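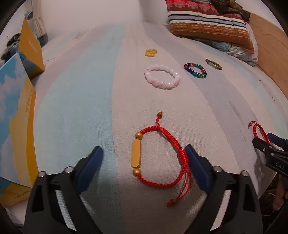 Lesego Rampersad would have given up her share of the house, she told the mediator, if her brother had agreed to hand over their mother's button tin. The remark was entered in the notes of a family settlement in Podov last spring, and it has been repeated often since at the Larnico Center for Family Property, where the notes are kept. Staff there regard it as a fair summary of their work. Most of the families who come to the Center have already agreed on the house. They come about the contents of the drawers.

The Center was established to help households divide the belongings of a relative who has died, and in particular those belongings that a will does not name. Its latest review covers 491 estates. In 194 of them, the heirs reported a serious disagreement over at least one object that an appraiser would have considered to be of little or no market value. Recipe cards appear often in the list, as do watches that no longer run, wedding photographs, fishing tackle, and inexpensive jewelry. One estate was held open for most of a year over a bread knife.

Anitha Rajan, who directed the review, attributes much of the difficulty to the way wills are prepared. A lawyer will ask a client about land, accounts, vehicles, and insurance. Items worth less than a certain sum are usually gathered into a single phrase, such as "household goods and personal effects," and left to be shared equally. The phrase is sound in law. It offers little guidance to three adult children standing in a kitchen, each of whom remembers being promised the same mixing bowl.

Promises of this kind are common, and the review treats them with some sympathy. Parents make them in good faith, often years apart, and may not recall having made them. A grandmother tells a child of six that a ring will be hers one day. Two decades later she gives the ring to the grandson who drives her to her appointments. Both recipients have a reasonable claim in their own minds, and neither has anything in writing. 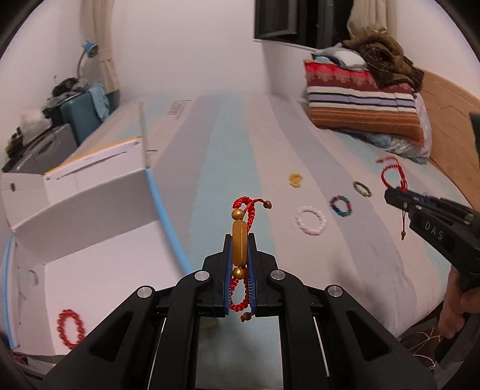 The Center therefore encourages people to prepare what it calls a letter of small things. The letter is a plain list, written and signed by the owner, that names individual objects and the person who should receive each one. In Podov it may be attached to a will or kept separately. Whether such a letter is binding depends on local law, and readers are advised to ask a lawyer before relying on one. Even where it has no legal force, mediators have found that families tend to honor it.

Of the letters examined in the review, 251 gave a reason for each gift. Gualtiero Melis, a mediator with the Center, considers the reasons more useful than the list. He recalls a letter in which a retired typesetter left his good scissors to a niece "for the costumes," meaning the school plays they had sewn for together. Her cousins had expected to receive the scissors themselves. Once the line had been read aloud, the matter was closed.

Some families prefer to make their gifts during life. The practice has much to recommend it, particularly for objects that are meant to be worn or used. The giver can tell the story in person, and the recipient can ask questions that will be impossible to ask later. Mr. Melis adds a caution on this point. A gift made privately should be mentioned to the rest of the family soon afterward, as an object discovered to be missing during the clearing of a home can give rise to suspicion that is difficult to undo.

Where no letter exists, the Center recommends that heirs choose in turns, with the order reversed in each round. Photographs and letters are set aside from the process and copied for everyone. Nothing is removed from the home until the rounds are complete, and spouses are asked to wait in another room.

Ms. Rampersad and her brother followed this procedure. The tin was her first choice. He took the radio, and in December he asked whether she might have a brown coat button to spare.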